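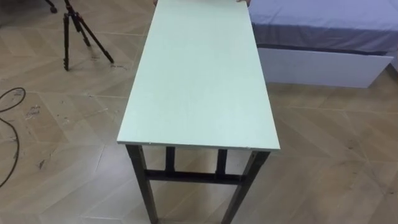

Helow sleep and ageing survey — readme

Answers from 594 adults over 60 about sleep, naps, night waking and how they feel the next day. Collected by the Godoy clinic and two GP surgeries in Dernum. Put together in a rush so please read the known problems bit before you use it.

What's in it

One row per person. Age band, sex, lives alone or not, usual bedtime, usual wake time, number of night wakings, nap length in minutes, tea and coffee after 4pm, any sleep tablets (yes/no only, no names of drugs). Then the 5 mood questions, scored 0 to 4. Higher is worse. 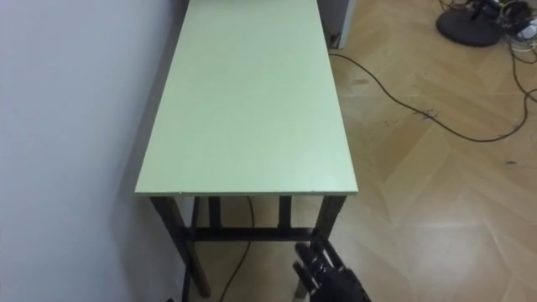 Blank means skipped. 99 means "prefer not to say". Don't average the 99s, Mehwish did that on the first pass and the nap figures came out daft.

Bedtimes are 24 hour. Anything after midnight belongs to the night before, so 00:30 is a late bedtime, not an early one.

How it was collected

Paper forms, filled in at home and posted back. About 40 people did it by phone instead, with Iolanda Fontes reading the questions out. These are marked P in the mode column. Phone answers run a bit more cheerful — treat with care.

Typed up by Maiara Lins and Kátia Rocha, each form entered twice and the mismatches checked against paper. 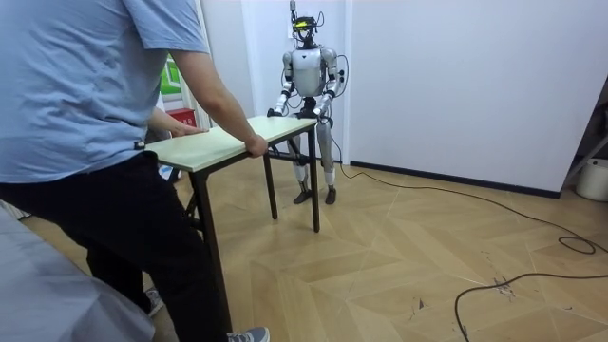 Known problems

- Night wakings: the Clurkinberg version of the form said "per week" where the others said "per night". Fixed where we could tell, otherwise blank.
- Care home residents are hardly there at all. Do not use this to say anything about them.
- Nap length is peoples own guess.
- Tablets column doesnt separate herbal from prescribed.
- Nothing here is a diagnosis of insomnia or apnoea.

Changes 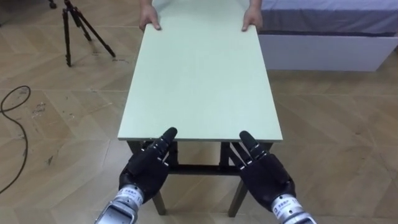 DERNUM, November — Version 2 is up. Age bands redone so the top one is 85 and over, postcodes taken out completely, mode column added. Version 1 should be deleted if you still have a copy.

Questions and corrections to Cleiton Amaral at the Godoy clinic. Mornings best, he's with patients after 2pm.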